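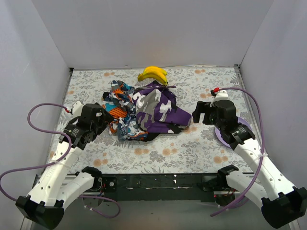

Bananas and the two cloths on the leaf print cover

seidel_h
Question about the white cover with the gray sprigs and orange blossoms. Mine is the same sort of print and I want to keep fruit on it. Do bananas mark it? Also, would you wash the purple camo piece with the patterned one or separately?

Tunda
Separately the first time. I washed a purple print with a navy one in June and the light patches came out dull. After 3 washes I stopped worrying.

dollow200
Disagree. Cold water, one load, done. People waste a lot of water on this. Bananas are fine on cloth as long as the skins are whole.

Tunda
Cold water didn't save mine.

dollow200
Then it was the detergent.

stustberg
Banana sap does stain, mostly from the stem end. It goes on clear and turns brown later. I put a plate under them - cheap fix. I'd also fold those cloths before they sit overnight, the creases get hard to iron out.

seidel_h
OK, plate it is. Would you iron the camo one at all?

stustberg
Inside out, low heat, if you can't feel a coating on the print. If you can, hang it damp and leave it.

dollow200
I never iron any of mine. Still think one load is fine.

seidel_h
I'll do the purple alone first and post how the light patches look.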